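**Garba is looking for participants: help us set a better table!**

Do you have opinions about placemats? Do you iron a tablecloth, or shake it out and hope for the best? We want to hear from you either way.

Garba is a small tableware studio, and this October we're running a series of hands-on sessions about the plainest things on the table: mats, trays, and plates. We have 20 places to fill. You don't need any design background, and you certainly don't need to be a great cook. If you put food in front of people (or just in front of yourself), you're exactly who we're after.

## What you'll be doing

Each session is built around laying out a table, using it, and clearing it again. You'll work through 6 setups, starting with the simplest one we have: a big dark brown mat on a white tabletop and a flat metal plate with a raised rim. After that we add cups, bowls, and a few awkward things like a hot casserole and a bread board that's a bit too long.

We'll ask you to place things where you'd really put them at home, tell us what bugs you, and move it all around until it feels right. Some people finish a setup in two minutes and some want to redo it over and over. Both are great! The little details matter a lot to us, such as whether a crease near the side of a mat bothers you or how a metal rim feels when you slide your fingers under it.
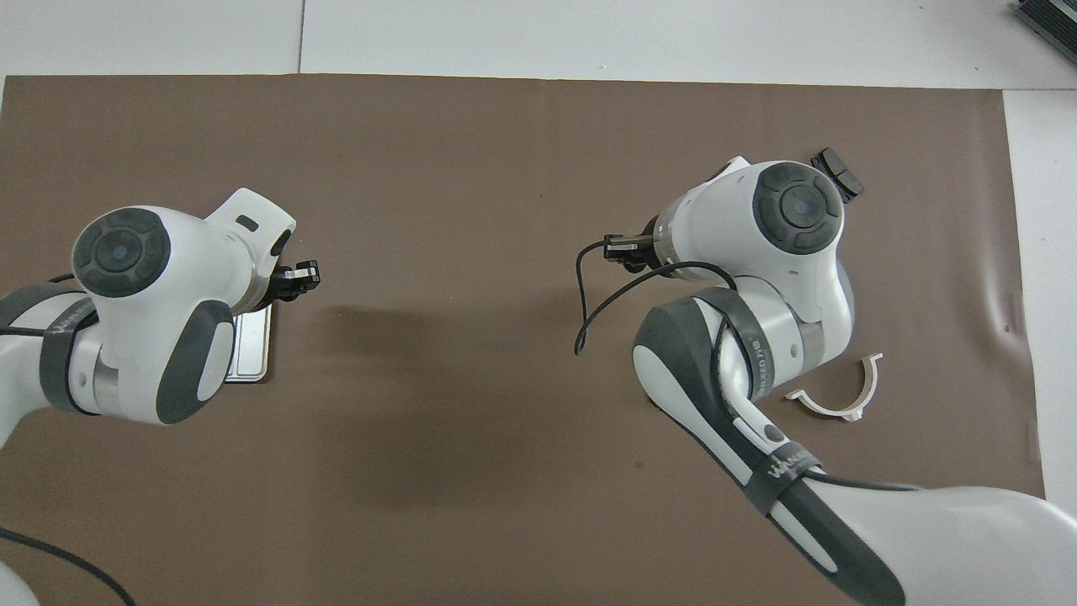 ## Who can join

- Anyone 18 or older
- Left-handed people, please apply! We never get enough of you
- People who eat at a desk, a counter, or a coffee table most nights
- People who regularly set a table for a crowd

If standing for a while is hard for you, let us know and we'll set up a lower table with a chair.

## What you get

Every participant gets $100 for a full session, paid the same day, plus lunch. We also send everyone a short write-up afterward, with the mat sizes and plate shapes people liked best.

## How to sign up

Write a few lines to Ladi Osagie, who is putting the groups together. Tell us what's on your table at home right now (crumbs and mail included) and whether mornings or afternoons work better. Morning groups start at 9:30, afternoon groups at 1:30. Please mention any food allergies when you write.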